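Wollbridge Fiber Mill > Visiting and Sending Wool > Questions We Get a Lot

Questions We Get a Lot

Last updated 30 Sep 2022

Can I send you just one fleece?

Yes, you can, and plenty of people do! When Ghada Farah and Raquel Lobo opened the mill, most places wanted a minimum so large that a person with two pet sheep and a llama didn't stand a chance, and we've tried to stay friendly to the small flock ever since. A single fleece goes through as a batch of its own, so you get your own animal back as yarn, with nobody else's mixed in. There is a setup charge of $23 per batch, and it's the same whether you send us one fleece or twelve, so if you have a neighbor with similar wool you may want to go in together.

How clean does it need to be?

Cleaner than you'd think, but please don't wash it. We'd much rather do that part ourselves, as wool that has been washed in a bathtub with dish soap can felt at the tips and then it fights us all the way down the line. What we do ask is that you skirt it. Lay the fleece out on a table or an old bed sheet, cut side down, and pull off the dirty edges, the belly wool, and anything with burrs or dung tags. Shake it hard to get rid of the short second cuts. Then roll it up and put it in a paper sack or a clean cotton sheet. Plastic feed bags shed little slivers that get into the yarn and never come out.

What about hay and seeds?

A little bit of hay will drop out in the picker and the carder. A lot of hay won't. If your sheep eat from an overhead rack, the neck wool is usually past saving, and it's better to put it on the garden (tomatoes love it) than to pay us for processing it. We may call you if a fleece looks too full of seeds to spin, and we'll talk it over before we run anything.

Which wools do you take?

Most of them. We run Romney, Corriedale, Shetland, Jacob, Border Leicester, Merino crosses and all kinds of lovely mystery sheep, along with alpaca, llama and mohair if it's blended with some wool. The staple needs to be at least three inches and no more than seven. Tug a lock sharply next to your ear before you pack it – if it rings, it's sound, and if it crackles or snaps in two, there's a break in the fiber and we'd suggest making it into batting for a quilt.

How much yarn will I get back?

This is the one we get most often, and I wish I had a tidier answer. Wool loses a good deal of weight in the wash, mostly grease and dirt, and the fine-wool breeds lose the most. Then a bit more goes in carding. A Romney fleece might keep two-thirds of its weight, and a greasy Merino cross may keep half or less. Our standard skeins are 200 yards in worsted weight, or you can ask for 100-yard minis, which sell very well at fairs.

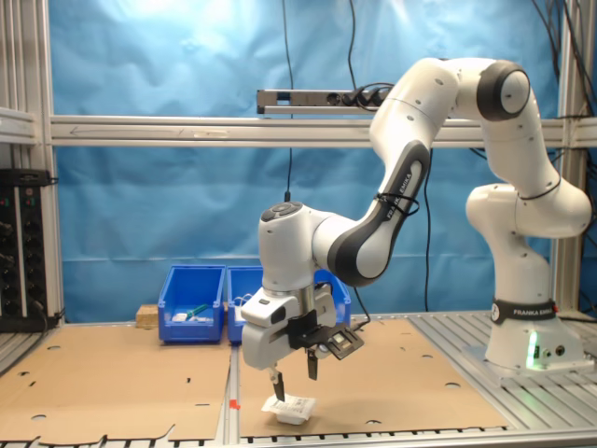
Which yarn should I choose?

We offer three house yarns, and they all have names because Raquel can't leave a thing alone until it has one. Jarnano is our two-ply worsted, a bit rustic, good for hats and mittens and sweaters that will be out in weather. Birnolach is a three-ply with a rounder, smoother feel, and it wears beautifully in socks if there's some mohair in it. Orakzai is a thick single meant for weaving and rugs, and it's the kindest choice for coarse or uneven fleeces. If you're stuck, send a handful from the shoulder and we'll tell you what we would do with it.

How long is the wait?

It depends on shearing season. Wool that arrives in winter is often home again in three months. By July the shelves are full to the rafters and it can be six or seven. We had almost 298 fleeces waiting at one point this year, so please don't promise anyone a Christmas sweater out of a fleece you mailed in the fall!

Do you dye?

We don't, though we're asked all the time. Everything leaves here in its natural color, and we're happy to keep your grays, browns and whites apart as long as they're bagged and labeled separately. Put the label inside the bag as well as outside – tags do fall off in the mail.

Can I visit?

Please do. Visits are by appointment, mornings are best, and children are welcome as long as they hold somebody's hand near the carder. Wear shoes you don't mind getting a little lanolin on. If you're dropping off wool at the same time, tell us when you call and we'll have the scale cleared off and an order form ready for you to fill in.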